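How to Oil a Butcher-Block Board (and Then Play on It!)

I love a maple board. Ours stopped being a kitchen board a while ago and is now the play board for shape-sorter blocks, but it still gets the same care it always did.
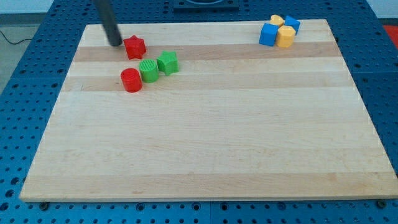 Our maple board with the red and green stars out, and the blues and yellows up in the far corner.

What you need

Food-safe mineral oil (I use the plain Oltora one)
Fine sandpaper
Two soft cotton cloths
Dish soap and warm water

Step 1. Wipe the board down with a barely soapy cloth, then a clean damp one. Please don't soak it! Stand it on edge and let it dry overnight.

Step 2. Sand with the grain, following the long strips. Go lightly, and spend a bit longer on any spot that feels fuzzy. The pale cream and honey bands look so dull and dusty at this stage, but hang in there.

Step 3. Wipe off every bit of dust. Pour a small puddle of oil in the middle and spread it out with your cloth, edges and underside too. This is my favorite part, when the darker stripes suddenly come up rich and warm (I always call somebody over to look).

Step 4. Leave it for about 5 hours, then buff off whatever is still sitting on top. If it feels sticky, keep buffing. Two thin coats beat one thick one every time.

Step 5. Once it feels dry to the touch, bring out the blocks! Wash plastic ones in warm soapy water and dry them well first, including any textured tops where crumbs like to hide.

A game to start with

Set stars and cylinders out on one half of the board and cubes on the other, then have your child slide a piece along a stripe to its match. Match by color first. When that gets easy, switch to shape, so a red star has to find a green star. The stripes make great roads and finish lines, too.

I re-oil in December and again whenever the wood starts to look thirsty.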